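Tallirero Forum > Small arms > Setup and repair
Thread: Elbow sag on the orange arm, fixed (and a question about clamps)

Do-yoon Nam
Finally got a free evening with Woo, and I'm so happy with how the arm is coming along! For anyone new: printed arm, hobby servos, one clamp at the base, brick sorting as the everyday test. The trouble was the elbow. With the forearm held out level it would settle lower and lower over a session, and by late evening the fingers were scraping the studs.

I pulled the elbow servo, found the horn screw had backed out, put in a new horn and ran the calibration again. The elbow center used to read 658 and now it reads 786, so I had to redo every saved pose (worth it -- the old ones were a mess anyway).

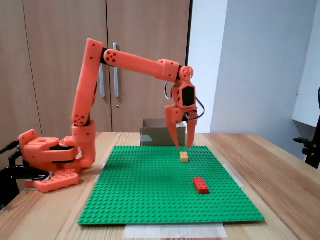 Woo over the yellow brick, fingers open.

A-yeong Do
Love it! Did you use thread locker on that screw? Mine came loose in November and I've checked it every 40 cycles since then.

Do-yoon Nam
No thread locker, I don't trust it near printed parts. I just snug the screw and put a paint dot on it so I can see if it moves.

Jae-hoon Hyun
Have to disagree on redoing the poses. Put the horn back on the right spline tooth and the old numbers will be close enough to trim. You threw away good work.

Do-yoon Nam
Maybe! I tried two teeth and neither one got me close, so I gave up and started over. The part I'd really like opinions on is the drop into the cardboard box. I slowed the shoulder down to 4 on the speed setting for that move and I want to go faster again. The plate and the box corners are taped, so what worries me is the base shifting under the clamp.
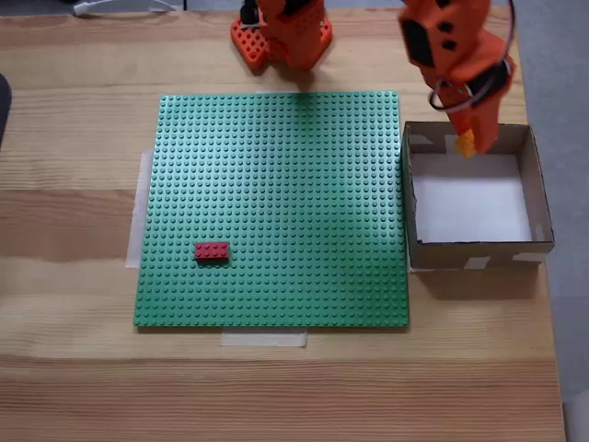
Yoon-hee Ryu
I'd leave the speed alone until you've put a rubber pad under the clamp jaw. Aron did the same thing to me, the base crept a hair on every swing and I blamed the servos for weeks.

Jae-hoon Hyun
Pads squish, though. I'd go with a second clamp and bare wood.

Do-yoon Nam
Second clamp it is, then the pad if that doesn't hold. Will post the new pose file tonight!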